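Sorting and folding soft furnishings: notes from the Gyamfi store
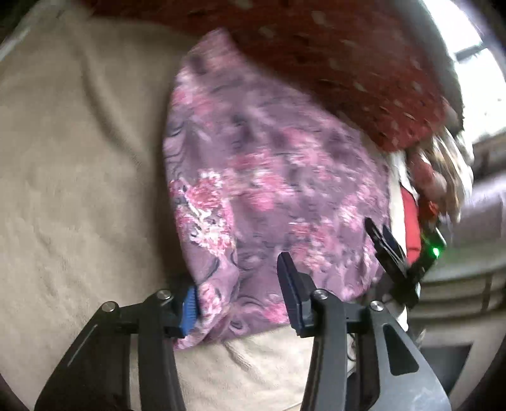

The textile store at Gyamfi reopened in May after the shelving was replaced, and the stock of covers, throws and loose cloth has now been through its first full sort. The count came to 1,676 pieces. The previous figure, taken from the old cards, was lower by 285, most of the difference being pillowcases that had been entered as pairs and shelved singly. The cards have been withdrawn and the new list is the only one in use.

Kwame Sulemana drew up the sorting order, which departs from the old one in a few respects. Pieces used to be grouped by colour. This looked tidy on the shelf but put heavy knitted throws on top of thin printed cotton, and the lower pieces came out with hard creases along every fold. The new order goes by weight and construction first, then by size, and by colour or pattern only where a shelf holds enough pieces to need it.

Printed cloth

Florals make up the largest share of the printed stock. Purple and mauve grounds are the hardest to tell apart under the store lighting, and several near matches had been folded together as sets. Compare the print and not the ground. Two pieces from the same set will agree in the size of the flower and in the spacing of the repeat, even where one has been washed more often and has lost some depth of colour.

A busy print also hides marks. Check the plain side first, then the printed side under the lamp at the end bench. Marked pieces go in the washing crate with a tag tied through the label loop. Pins are no longer used for this, as two were found in the machine drum.

Folding

Pillowcases are folded in thirds along the length and then in half across the width. The finished piece should sit on the shelf with the closed fold facing out. Smooth the cloth from the centre towards the edges before each fold. If the lower edge bunches, open the piece out completely and begin again; pressing down on a bunched edge sets the crease, and it will then need the iron.

Ekow Odoi timed the two methods over a run of 90 pillowcases. The fold in thirds was slower by a few seconds a piece but gave a stack that stayed upright at 27 cases high. The old fold in quarters started to lean well before that, mainly on the side where the seams lay on top of each other. Stacks are now limited to 20, which leaves enough room for a hand between the top case and the shelf above.

Square cushion covers are folded once only. Covers with a zip are closed before folding, with the slider tucked inwards. Where the zip is broken, tag the cover for repair and leave it open.

Knitted and textured pieces

Knitted cloth is kept flat. It should not be hung, even for a short time, because the weight of the piece draws the stitches down and the lower edge ends up wider than the upper. Fold loosely, with no more than three layers, and do not smooth it as one would cotton. Lift and lay it instead.

Deep reds are to be treated as unsafe next to pale cloth until tested. The test is the usual one: damp a white cotton square, hold it against an inside seam for a minute, and look for colour. Pieces that pass have a white thread through the corner. Pieces that fail are kept on the bottom shelf of bay four and washed alone in cold water.

Frayed edges come in two kinds and the tags should say which. A cut edge that was never hemmed can be overlocked in a few minutes. A hem that has worn through needs turning, and the finished size will change, so the entry on the list has to be changed as well. Loose threads should be trimmed with scissors. Pulling them has cost the store at least one good throw this year.

Lifting from a mixed pile

Returned pieces arrive in mixed piles, usually with the thicker cloth on top. Take the top piece off whole before touching the one beneath. Drawing a thin case out from under a heavier piece stretches it at the grip and disturbs whatever lies over it. Where a lower piece must come out first, hold the upper one back with the flat of one hand and take the lower by a double thickness, at a hem if there is one within reach.

Supplies

The Grilturmont shelf liners have been fitted in bays one to six. They are smooth enough for cotton but knitted pieces tend to slide on them, so bays seven and eight keep the older felt. Trandley have been asked for a price on breathable storage bags in the larger size. The bags from Flivutura were a good fit for throws – the seams are flat and do not mark the cloth – but the closing strip is on the short side, which makes loading awkward for one person.

The tag colours stay as they were: yellow for washing, green for repair, white for size to be checked. Spare tags are in the second drawer of the end bench, along with the cotton squares for the colour test.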